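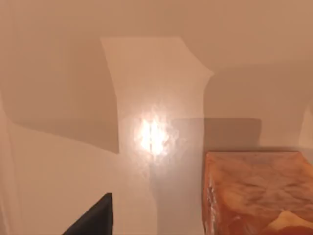 Noise contours, Birkholm runway extension -- notebook entry
15/07/2025

Re-ran the departure contours with the revised fleet mix from the Nuvach consultation pack. The January run used the old mix and should not be quoted any more. I have moved it to the archive folder and left the input deck alone, so it can be repeated if the planning inspector asks.

Inputs: 295 daily movements, summer day, both runway ends in use. Terrain on. Ground absorption set to mixed for the farmland and hard for the apron. Ebihara's track file replaces the straight-out departures, and the early left turn is now in.

Result: the daytime contour moves north at the Rurley end and takes in the primary school and the lower half of Station Road. On the south side it shrinks a little. The developer's summary reports only the total area enclosed, which hardly changes between the two options. Population inside the contour does change, and that is the figure the objectors will want. Area and population need to go side by side in the table.

Night period is less settled. The pack gives six movements between 23:00 and 06:00 but does not say whether late arrivals are included. If they are not, the night contour is too small. Have written to the promoter's consultant to ask. No reply yet.

Monitor at Rurley pumping station: peaks of 70 dB on the left-turn departures, against a modelled value slightly lower. One site is not enough to adjust the model on. The second logger dropped its clock after the battery change and I have discarded that stretch. Needs a proper mount before it goes out again -- the fence post moves in the wind and puts low-frequency rubbish on the trace.

Emissions side: Chiharu is doing the taxi and hold fuel burn separately, using the method from the Chiba study. Her queue model has aircraft holding 200 metres further back than mine. One of us has the old stand layout. Suspect me. Check against the drawing before either set goes into the draft.

The pack counts climate impact for the landing and take-off cycle only. Cruise is left out without comment. Our response should state the boundary plainly and give both totals.

To do:
Correct the stand layout and re-run taxi noise.
Chase the consultant on late arrivals.
Redo the population count with the newer address file.
Draft the contour section, with the grid spacing stated this time.

Run files are on the shared drive under Birkholm, departures, run B. Run A has the wrong runway threshold and is kept only for comparison.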